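Local News > Business & Tech

Print this story | E-mail this story

Two arms, a dish rack and a very long afternoon at Hadel

4 December 2021
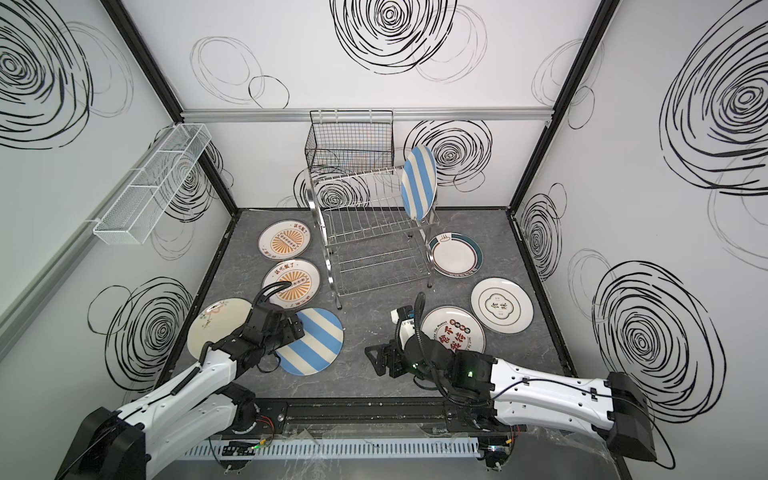

I told my editor I'd be out of the office for an hour. I got back after dark, and I still had a page of questions left. That's what happens when you let me into a workshop where people are arguing over grippers!

The workshop belongs to Hadel, the small automation outfit that moved into the old print building in Warkthorpe this October. They do testing for companies that want to buy robot arms and don't know what to put on the end of them. Right now they're comparing grippers for a commercial kitchen supplier called Virndale, and the job they've picked to do it with is putting plates in a drying rack. Plain old plates, the kind you and I eat off. I do this job every night and I've never thought of it as hard, but then I have thumbs.

Alina Bogdan runs the test bench, and she let me pull up a stool and watch as long as I kept my coffee away from the wiring. (Fair.) She has the two arms facing a steel rack, with plates lying flat on the floor of the enclosure on both sides of it, and the idea is that each arm takes what it can reach. A plate lying flat turns out to be a rotten thing to pick up. The edge is low, the glaze is slick, and if you come in at the wrong angle you just push the plate along the floor. I watched one get chased most of the way to the wall before Alina stopped the run and put it back by hand.

"Everybody wants to see the plate go in the rack," she told me. "I'm mostly looking at the first second, when the fingers touch the rim. If that's bad, the rest is bad too."

So what are they comparing? There are 3 sets of fingers in the trial. The first is a plain hard set, which Alina calls the spoons for reasons I never got to the bottom of. The second has a soft pad glued on. The third is a thinner set with a lip that slides under the rim, drawn up by her coworker Florin Pîrvu and known in the shop as the Costache, after the street where he used to live. Each set gets 30 tries per plate with one controller setting, and then they change the setting and do another 30. It's slow. Somebody has to put every plate back where it started, and they have a chart for that, and the chart has its own folder.

My favorite part was the plates themselves, and I ended up asking far too much about them. I had figured a test like this would use one kind of plate, all the same, straight out of a carton. Nope! There's a cheery pair with an orange sunburst and red Chinese lettering, a couple with blue and cream stripes, one with a green rim, one with a gray rim and a few more besides. Florin wants them mixed. Prints and dark rims can throw off a camera that did just fine on plain white, he says, and a real kitchen never has a matching set anyway. Mine sure doesn't.

The walls are part of it too. They're covered in big black scribbled spirals, and I spent a good while staring at them between runs. They look like what I draw when I'm on hold with the phone company. I kind of want them for my hallway.

Then there's the camera question, which got a little heated while I was there. Alina likes having a camera down by the wrist because it gets close to the rim at the moment she cares about. Florin thinks a close camera loses the plate right when the fingers cover it up, and he would sooner trust a view from farther back and let the controller work out the rest. They've been having this talk for weeks, I gather. They both drew me diagrams. I have both diagrams on my desk and I can't say I'm ready to pick a side, though Florin's is neater.

The controllers are the piece I understood least, so I'll keep it short. One of them lets the fingers give a bit when they meet something hard, and the other holds its line and pushes. The pushy one is faster. It's also the one that makes the loud clack on the rack that had me jumping off my stool. Alina says up to a third of the misses with the hard fingers go away when she switches to the softer setting, but that's from the early runs and she made me promise to say so. There, I said it.

Nothing about the money side is settled. Virndale hasn't told Hadel how many kitchens it has in mind, or if it did, Hadel isn't telling me. Florin would only say that the report goes out once all the finger sets have been through both settings, and that bowls come after that. He did not look happy about bowls. Cups are not in the plan at all.

I asked if they break a lot of plates. Two so far, Alina said, and one of those was her elbow.

If you'd like to see the bench for yourself, Hadel is planning to open its doors for an evening early in the new year. There's no date yet, but I'll put it in the events column as soon as they give me one. Street parking only, and use the side entrance, the front door sticks.

Print this story | E-mail this story

More in Business & Tech

Bakery on Mill Lane adds a second oven
Print building's new tenants: who's moved in so far
Warkthorpe library to lend out tool kits
Repair night returns to the community hall
Phone outage on the east side: what we know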